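## 3. The Work Area and the Handling of Soft Items

### 3.1 Why soft footwear was treated as its own group

In the first part of the study, all textile goods at the Olline sorting site were put together in one group. This was a practical choice, but it made our results hard to read. A folded towel, a pillowcase and a slipper are all soft, and yet they ask for very different things from the person who has to put them in order. A towel can be laid flat and folded along its edges. A slipper has no real edges to fold. It has an opening, an inside and an outside, and it often has a strap or a loop which does not stay where it is put.

In the second part, which began in August, we therefore separated soft footwear and similar plush pieces from the flat textiles. The new group contained 33 items. They came from two sources: unsold stock from the Triveler online shop, and household returns collected under the Sandhu reuse program. We did not select the items by brand or by size. The only condition was that the piece was made mainly of cloth and had at least one opening large enough for a hand to enter.

It became clear after a short time that the color of the items also mattered. Many of the pieces were gray, often with a darker gray in the lining. On a gray piece the rim of the opening is not easy to find quickly, and the workers reported that they looked for the dark inside first and turned the item only after this. We come back to this point in Section 3.3.

### 3.2 The table and the room

Earlier work on household sorting was often done on small square tables, where the worker stands on one side and the goods arrive from the other. We preferred a long table, so that an item could be passed along it and be reached from more than one side. The table top is white. A dark top was tested during the preparation, but the dark linings were then difficult to tell from the surface, and we gave it up after 3 sessions.

The table stands in a bright office room and not in a storage hall. This has advantages and also costs. The light is even and the room is comfortable, so that a session of 40 minutes is not tiring. On the other hand, the floor space is limited, and everything that is not in use must go back to the shelves between two sessions. The shelving unit is along the back wall. It is white metal and has several tiers. White plastic bins are kept on the lower shelves, and small items and boxes of different kinds are placed on the upper ones.

The arrangement of the shelves was left to the people who use the room. We think this is closer to real conditions than a fixed plan would be. A fixed plan is easier to describe in a paper, but it is seldom followed for long in a room where other work is also done.

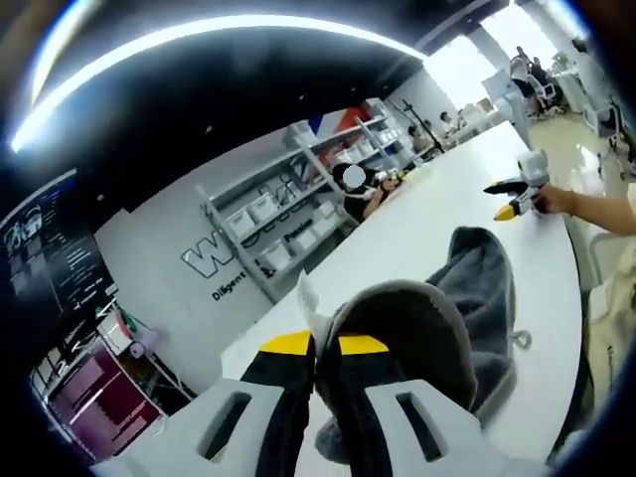
**Figure 1.** A soft gray item with its dark-gray opening facing upward, held over the long white table. The shelving unit with the white bins stands along the back wall.

### 3.3 Position of the opening

For each item we noted the position of the opening at the moment when the handling of the item began. Three positions were used in the notes: upward, sideward and downward. The position shown in Figure 1 was written as upward. When an item was so crushed that no opening could be recognized, it was written as closed and was counted separately.

The upward position was the easiest one for the following steps. The worker can see into the item, and can check whether paper, a label or a second small item has been left inside. In the downward position this check was often forgotten. Of the 33 items, 7 contained something at the time of the check, in most cases a piece of packing paper. In the closed position the check was not forgotten, but it took longer — the item first had to be pressed into shape again.

Loops and straps were a smaller problem, but a constant one. A thin strap tends to curl, and it then lies beside the item instead of across it. When two such items are put into the same bin, the straps catch on each other, and the second item comes out together with the first. In the instructions we asked that straps be tucked into the opening before the item is put away. This was followed well at the beginning of a session and less well toward the end.

### 3.4 Folding and shaping

We had expected that plush items could be pressed flat to save space in the bins. This was true only in part. Thick plush returns slowly to its form, and an item which was flat when it was put away may push up its neighbors later. For this reason we compared two ways of storing. In the first, the items were laid flat, one on another. In the second, they were set upright side by side, with the opening on top, in the same manner as folders in a drawer.

The upright way needed more room at the start. However, it had the advantage that a single item could be taken out without moving the rest, and the matching piece of a pair was found sooner. The workers preferred it clearly. The flat way remained useful for thin pieces without padding, for which the upright position is not stable.

Both ways depend on the depth of the bin. In a shallow bin the upright items fall over when the bin is pulled forward from the shelf. We used the deeper bins of the Drolum series for padded footwear and kept the shallow ones for flat textiles.

### 3.5 Limits of the observations

The group of items is small, and it comes from only two sources. Wet or heavily worn pieces were removed before the goods reached our room, so nothing can be said here on how they should be treated. We also did not follow the bins after the end of a session. It is possible that the upright order is lost when bins are carried or stacked — this question is left for the next part of the work, in which the transport between two rooms will be included.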